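Listing 1016 (Stovden Lettings) - photos and price wrong on portal
Ticket log, kept by Edith Ayala
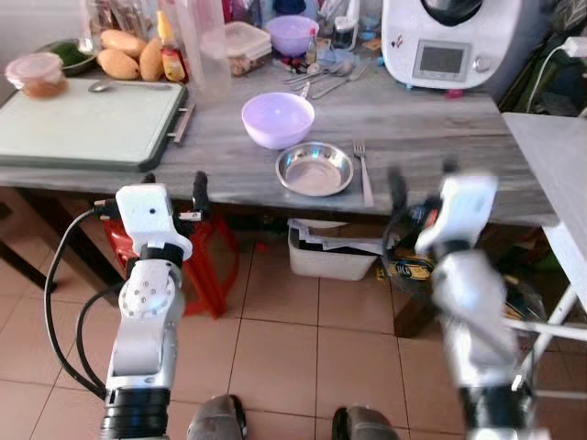
Plakanbridge, August

Reported by landlord, phone, 8.40am. Two-bed terrace on Espinoza Row showing at old rent on the portal, and bedroom count gone to 1. Our own site fine. Says he's had nearly 22 calls from people wanting a one bed. Not happy.

8.55 - Checked Grostis (our listings software). Record is right there: 2 bed, new rent, available now. So it's the feed or the portal end.

9.10 - Pressed Resend. Green tick. Portal page unchanged after ten mins. Cleared browser, tried on my phone, same.

9.30 - Looked at feed log. Last accepted send for 1016 was before the rent change. Everything after that says "accepted with warnings", which Grostis shows as a tick!! Warning text: "duplicate reference, update ignored". Not helpful.

9.45 - Searched for duplicates. There is one. Old record from the previous tenancy, archived but still ticked "publish". Same reference. That one has it as a 1 bed plus study, old rent, old photos of the kitchen before the new units went in. So portal is reading that.

10.05 - Unticked publish on the old record, saved. Resent 1016. Still warning.

10.20 - Rang Grostis support. On hold a while. They say archived records keep their reference until it's blanked by hand. Blanked it. Saved. It put it back. Tried again logged out and in, same thing.

10.50 - Rang again, different person. Has to be done from their side if the old record has a signed tenancy attached. Ticket raised with them, they said before lunch.

11.00 - Told landlord. Asked him to send callers to the office number for now. Put a note on the desk for whoever picks up: its TWO bedrooms, don't quote from the portal.

12.35 - Grostis emailed, reference cleared. Resent. No warning this time. Portal page now 2 bed, right rent. Photos still the old ones.

12.50 - Photos are cached seperately. Renamed the main photo and re-uploaded the set, floorplan last. Order came out wrong, floorplan first. Dragged it back, sent again.

1.25pm - Photos correct, order correct. EPC graph had dropped off, added back (band C, 74).

1.40 - Ran same check on the rest of our lets. 9 more archived with publish still ticked, none sharing a reference with a live one. Unticked the lot.

Still to do: ask Grostis why a rejected update gets a green tick. Re-do the email alert to applicants, first one went out with the old rent in it. Check sales side as well, not looked yet.

Status: fixed on portal, leaving open until alert resent. EA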